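Tirkex Handling Study: progress report to the Asante Fund
Prepared by Ljubica Petkov, Huvstead site
June 21, 2023
For the attention of Slavica Georgiou

1. Where we are

The collection stage is running and the plan you approved in December still stands, with two changes set out in section 4. We have 171 recorded attempts on disk. Of these, 140 have been through Nikola Kos's checks and can be used for training. The other 31 were thrown out, mostly because the arm log and the video had drifted apart and could not be lined up again afterwards. I would sooner report the smaller number now than have it come out in the final review.

I know the fund was hoping to hear that the system had begun to learn something. It may have. Chidubem Anozie trained a first version on the accepted attempts and it does well on objects it has met, placed more or less where it met them. I don't regard that as a result. Move the same objects to the other side of the table and it reaches for the old places often enough to worry me.

2. How attempts are gathered

One operator drives the hand and a second keeps the log. The operator is given an object to go for, and the attempt ends when the object has been lifted and put down again or when the operator gives up. Failed grasps are kept and marked as failed. The ones we discard are those where the record itself is faulty. Velimir Dimitriou, who does most of the driving, argued early on for keeping only clean successes, and the Clullard team still work that way. I disagreed then and still do. A learner shown nothing but success has no idea what a slipping object looks like.

The objects are ordinary household and office things, chosen because they are awkward in different ways. We have avoided the wooden blocks that turn up in so much of this work, as they make everything look easier than it is.
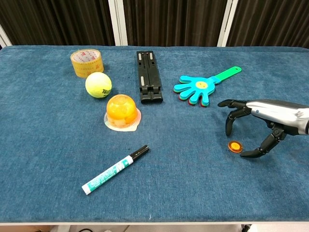
Figure 1. The hand at the small orange disc, with the tape, tennis ball, jelly cup, laptop stand, clapper and marker also on the cloth.

Flat, small items are the hardest part of the set. The disc gives the fingers very little to close on, and operators differ a good deal in how they go about it. Some try to pinch it straight off the cloth, others drag it first. Both are legitimate, but a learner given a mixture of the two can end up doing something halfway between, and halfway between picks up nothing. Chidubem thinks more data will sort this out. I have heard that said of most problems in this field and would like to see it happen once before I budget for it.

The jelly cup raises a different difficulty. It has a dome and a flat lid, and a grip that suits the one is no use on the other. We do not measure grip force at present, so an operator's gentle touch on something soft does not reach the record at all. The learner sees the fingers close and has to guess the rest.

The cloth matters too. It stops the ball rolling off, and it also changes how a thing slides when it is pushed. Anything learned on it may not carry over to a bare desk. We have not tested this and no claim should be made about it, including in the fund's newsletter.

3. Quality of the records

Nikola's checks take longer than the recording does. He has asked for a second person and I support the request, though not at the cost of operator time. The drift fault was traced to the logging machine's clock, which has now been tied to the same source as the video. We have had no repeat of it so far, but the fix is recent.

The written notes are uneven. "Missed" has been used for at least three different things: the fingers closing on air, the object being knocked away, and the operator changing their mind. We now have separate codes for these. Older entries are being gone over again, and where the video doesn't settle the matter they will be coded as unknown.

4. Changes to the plan

First, we are holding back 35 of the accepted attempts for testing only. Nobody will train on them. This leaves less to learn from, and the next set of scores will probably look worse than the last.

Second, layouts will be reshuffled between attempts by the log keeper, not by the operator. Left to themselves, operators put things back where they like them - I did it myself without noticing.

5. Next period and what we need

The target is a further 80 accepted attempts, weighted towards the small flat objects and towards layouts the system has not met. I have not promised more, as the reshuffling slows each session down.

We ask the fund to agree to the following:
Part-time checking support for Nikola until the December review.
Moving the unspent travel money to a fingertip force sensor, quote attached.
Dropping the public demonstration at Huvstead, or putting it off until the held-back test has been run. A demonstration on familiar objects in familiar places would go smoothly and would tell your visitors very little.

Spending is within budget. The full statement is in the annex, along with Chidubem's training notes and Velimir's reply to section 2, which he asked to have included.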